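4. Análisis del fallo de cierre en falso

4.1. Contexto de los ensayos

Los ensayos se realizaron en la celda Berkura, compuesta por dos brazos que comparten una mesa de trabajo cubierta con papel kraft y dividida en casillas mediante cinta azul. La tarea asignada consistía en la manipulación de objetos planos de poca altura: tapas, bandejas y equipos portátiles. La figura 3 reúne una vista general de la mesa y dos vistas cenitales de la superficie, tomadas en la misma sesión. 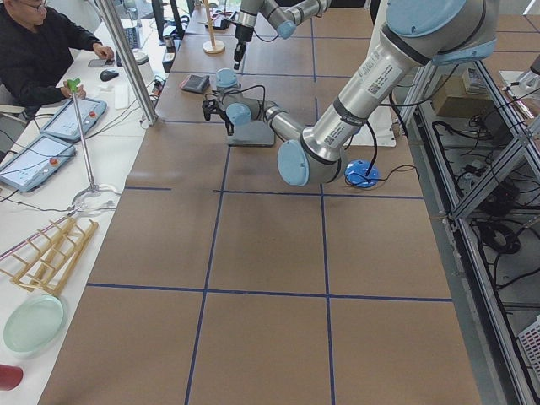
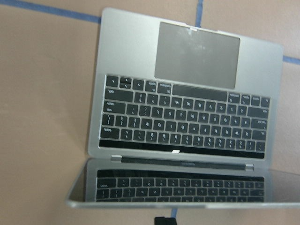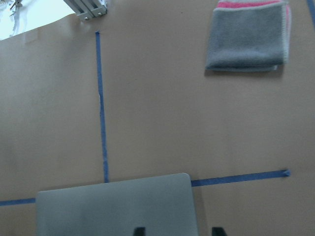
Figura 3. Superficie de trabajo con la retícula de cinta azul, común a las tres vistas.

¿Por qué el sistema daba por válido un agarre que no había llegado a producirse? Porque el supervisor comparaba la apertura de la pinza con un único umbral fijo, y el espesor de los objetos planos quedaba dentro del margen de error de esa medida; una pinza cerrada en vacío y una pinza cerrada sobre una tapa delgada generaban la misma señal de éxito.

4.2. Descripción del fallo

Denominamos cierre en falso al evento en el que el controlador emite la confirmación de agarre sin que exista contacto bilateral entre los dedos y el objeto. El evento no detiene por sí mismo la ejecución. El planificador Siven, que recibe la confirmación, pasa al estado de transporte y ordena la elevación del efector; el brazo completa la trayectoria en vacío y abre la pinza en la casilla de destino. El registro resultante es indistinguible, a nivel de estados discretos, del de un ciclo correcto.

La consecuencia de mayor gravedad aparece en el ciclo siguiente. El modelo interno de ocupación da por libre la casilla de origen, en la que el objeto permanece, y autoriza al segundo brazo a cruzarla a baja altura. En la serie principal, formada por 300 ciclos, esta secuencia condujo a 6 contactos no previstos entre el segundo brazo y un objeto depositado en la mesa. Todos ellos terminaron en parada de protección por exceso de par. No hubo daños personales, ya que el protocolo prohibía la presencia de operadores dentro del alcance de los brazos durante el movimiento automático, pero en uno de los contactos el objeto fue desplazado hasta la casilla contigua y hubo que repetir la calibración de la mesa.

4.3. Causas

El análisis de los registros permitió separar dos causas, que en la práctica se presentaron combinadas.

La primera es la resolución efectiva del codificador de apertura. El valor nominal basta para distinguir un objeto delgado de una pinza vacía, pero la holgura de la transmisión añade una histéresis que depende del sentido del último movimiento. Tras una apertura completa seguida de cierre, la lectura en vacío se desplaza hacia valores positivos y supera el umbral. El defecto se reprodujo con el efector aislado, sin objeto alguno entre los dedos, lo que descarta la influencia del material manipulado.

La segunda es la estimación de altura. El módulo de percepción Dewulf calcula el plano de la mesa una sola vez, al comienzo de la sesión, y lo mantiene constante. El papel que cubre la superficie presenta pliegues y zonas levantadas, y las tiras de cinta añaden un espesor propio. Para objetos altos el error es despreciable; para un objeto plano, en cambio, puede llevar los dedos a cerrarse por encima del borde. Las superficies brillantes empeoran el resultado: sobre vidrio oscuro o metal pulido el mapa de profundidad contiene huecos, que el módulo rellena por interpolación con los valores vecinos – una decisión de diseño razonable para otras tareas y poco adecuada para esta.

Se consideró además una tercera hipótesis, el deslizamiento del objeto durante la elevación. Se descartó tras revisar las señales de corriente: en los ciclos afectados no se observa el pico asociado al contacto, de modo que el objeto nunca estuvo sujeto.

4.4. Detección tardía

El fallo pasó inadvertido durante la puesta en marcha, realizada en diciembre, por el criterio con el que se contabilizaban los éxitos. El informe automático Grirnumby cuenta transiciones entre estados y no comprueba la posición final del objeto. Una primera tanda de 100 ciclos se dio por satisfactoria en su totalidad con este procedimiento. La discrepancia salió a la luz al revisar una parada de protección y constatar que, según el modelo de ocupación, la casilla donde se había producido el contacto estaba vacía.

Conviene señalar que la parada por exceso de par actuó según lo especificado. No obstante, es una medida de mitigación y actúa cuando el contacto ya existe. Su correcto funcionamiento contribuyó a ocultar el problema, dado que los operadores rearmaban el sistema desde la consola y reanudaban la serie sin anotar la causa.

4.5. Medidas correctoras

Se introdujeron tres modificaciones. El umbral fijo se sustituyó por una comparación diferencial: antes de cada serie se cierra la pinza en vacío en ambos sentidos de aproximación y se almacenan las dos lecturas de referencia. La confirmación de agarre exige ahora, además, un incremento de corriente mantenido durante 400 ms. Por último, el modelo de ocupación libera una casilla únicamente después de una segunda observación de la misma, efectuada con el brazo ya retirado.

Esta última medida alarga el ciclo y fue objeto de discusión. Se mantuvo porque es la única de las tres que no depende de la pinza y que, por tanto, conserva su eficacia ante un fallo del propio sensor de apertura.

También se modificó el procedimiento de rearme. Tras una parada de protección, la consola solicita un código de causa y bloquea la reanudación hasta que el operador ha comprobado visualmente la mesa y confirmado el contenido de las casillas afectadas.

4.6. Limitaciones

La serie de validación posterior a los cambios no registró contactos imprevistos, si bien se ejecutó con el mismo papel y la misma disposición de cinta, por lo que no aporta información sobre otras superficies. Tampoco se ha evaluado el comportamiento con objetos deformables, como paños plegados, para los cuales el incremento de corriente es gradual y puede no alcanzar el nivel exigido en el tiempo previsto. En ese caso el error esperable es el contrario, un agarre real rechazado, cuyo coste se limita a la repetición del intento. La caracterización de la histéresis con desgaste acumulado de la transmisión queda pendiente.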